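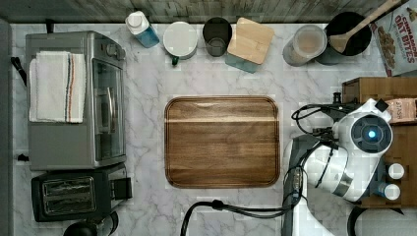 A wooden cutting board on a marble counter.

Home Stories Essays Archive Submit

The Ferry Timetable

Sunday, January 28, 2018
9 min read

Sirkka Oksanen had run the ticket office at Erkik for 32 years, and in that time she had missed the last ferry once. It was the winter her mother died and she did not count it.

The office was one room with a window on the water side and a window on the road side. The window on the road side was where people bought tickets. There was a heater under the desk, a wall clock, and a chair for anyone who needed to sit. The ferry was called the Ginard. It carried 11 cars and as many foot passengers as wanted to stand in the cabin, and it crossed the strait in 40 minutes if there was no ice.

In February the company that owned the ferry was going to change the timetable. The company was Dokmont. Before that it had been the county, and before that it had been old Kettunen, who had one boat and took people across when he felt like it. His grandson Jarmo was captain of the Ginard now.

The new timetable came in a brown envelope. Sirkka read it standing up. The 9:40 evening boat was gone. The last crossing would be at 6:15.

She read it again and put it in the drawer.

Jarmo Kettunen came in at noon to eat his sandwich. He ate it in the same chair every day with his coat on.

"You got the envelope," he said.

"I got it."

"They mailed me one too. I work for them and they mailed it to my house."

"What did your wife say?"

"She said I'd be home for supper." He folded the paper from the sandwich and put it in his pocket. "I don't know what to do with myself at supper."

Sirkka asked him who took the 9:40 these days. She knew already, but she wanted to hear if he knew.

"Raimo," Jarmo said. "The Harju girl on Thursdays. The nurse. Sometimes a truck."

"That's all?"

"In winter that's all."

He went back out to the boat. She sold two tickets to a couple with a dog and one to a man who wanted to know if there was a cheaper one. There was not.

Raimo Juntunen was 70 and repaired pianos. Most of the pianos were on the mainland, and Raimo lived on the island, so he went over in the morning with his leather bag and came home at night. He could have finished earlier on most days. He stayed for the library, which was open until eight, and then he had soup at the station. He had done this since his wife moved to Spain with her sister.

Helmi Harju was 17. She was not a girl who talked much. On Thursdays she had a cello lesson, and she carried the cello on her back down the ramp with her head bent forward. Jarmo let her put it in the wheelhouse, where it was warm.

The nurse was Hằng Hầu. She worked at the hospital on the mainland, and her shift ended at nine. Her husband was a schoolteacher on the island and they had a son who was three. She had bought a monthly pass from Sirkka every month for six years, always in cash, always on the last working day.

She came in for the February pass that Tuesday.

Sirkka took the envelope out of the drawer and turned the timetable around on the desk so she could read it. Hằng read it. She had her gloves in one hand.

"When did they decide this?" she asked.

"It doesn't say."

"I get off at nine."

"I know you do."

"So where do I sleep?"

Sirkka did not have an answer to that. Hằng put her gloves on, then took one off again to get the money out of her purse. She counted it onto the desk.

"You still want the pass?" Sirkka said.

"I still have to get there in the morning."

After she left, Sirkka sat for a while. Then she took down the logbook from the shelf. Every crossing was in it, with the number of people and the number of cars, in her own handwriting or in the handwriting of the man who covered her vacations. She started with last January and added up the 9:40. It took her until the light went. She got 262 crossings with somebody on board. On the other nights the Ginard had come over with only Jarmo and the deckhand.

She wrote the number on a sheet of paper. It looked small to her and then it looked large. She did not know how it would look to Dokmont.

She wrote the letter at home, at the kitchen table. She was not used to writing letters. The first one was angry, and she burned it in the stove. The second one was so polite that it did not say anything. The third one said how many nights there had been, and who the people were, and what they did for work. She left out the names. She wrote that a person who has to be at work until nine cannot take a boat at 6:15. She wrote that she understood fuel cost money. She signed it with her full name and her job.

In the morning she read it to Jarmo.

"You'll get in trouble," he said.

"For what?"

"For being in the logbook."

"The logbook's mine. I wrote it."

"It's theirs, Sirkka."

She thought about that. She mailed the letter anyway. The mailbox was beside the ramp, and the mail went over on the 10:30, so Jarmo carried it across himself.

A week went by. The strait froze along the edges and the Ginard went slower. Raimo had heard by then, and he came in on his way home and stood at the counter. He did not need a ticket. He had a pass.

"I can do without the library," he said. "I want you to know that. If you're making a fuss on my account."

"It's not only on your account."

"The soup isn't very good, either."

"Raimo, go home."

He went as far as the door. "It's pea soup," he said. "Every day they have the same pea soup." Then he went out and she saw his flashlight go up the road.

The answer came by telephone. It was a young man from the Dokmont office, and he called her Mrs. Oksanen, though she had never married. He said they had read her letter with interest. He said the evening crossing had been looked at carefully. She could hear somebody else in the room with him, typing.

"Is it off or is it on?" Sirkka asked.

He said that on a trial basis, until the end of April, there would be an evening crossing on weekdays if it was booked ahead. The booking had to be made by four in the afternoon. If there was no booking, the boat would stay at the dock.

"Booked with who?"

"With the ticket office."

"That's me."

"Yes," the young man said. "I suppose it is."

"And at the end of April?"

He said they would look at the numbers again.

She thanked him and hung up. Then she took a new notebook out of the supply cabinet, one with a hard green cover, and ruled it into columns. She wrote the date at the top of the first page. Under it she wrote Hằng's name, and Raimo's name under that. It was a Thursday, so she put down Helmi Harju.

Jarmo came in at noon and sat in the chair. She told him. He chewed for some time.

"What about Saturdays?" he said.

"No Saturdays."

"She works every other Saturday."

"I know it. I'll write again about Saturdays."

He nodded. He took out the second half of his sandwich and looked at it, and offered it to her, and she took it.

At a quarter past nine that night she was still at the desk. There was no reason for her to be there. The office closed at seven. She had the heater on and the lamp off, and she could see across to the mainland, where the lights of the dock were, and after a time the lights of the boat came away from them.

It took 55 minutes because of the ice. She went out when it was close. The deckhand threw the line, and the ramp came down, and Raimo walked off first with his bag. Helmi came next, bent under the cello. She said good evening, and Sirkka said good evening to her.

Hằng was last. She had been asleep in the cabin and there was a crease down her cheek from the seat. Her husband's car was waiting on the road with the engine running and the boy in the back in his pajamas and a hat.

"Same tomorrow?" Sirkka asked her.

"Same tomorrow."

Sirkka went back inside and turned on the lamp. She opened the green notebook to the second page and wrote it down, and then she locked up and walked home.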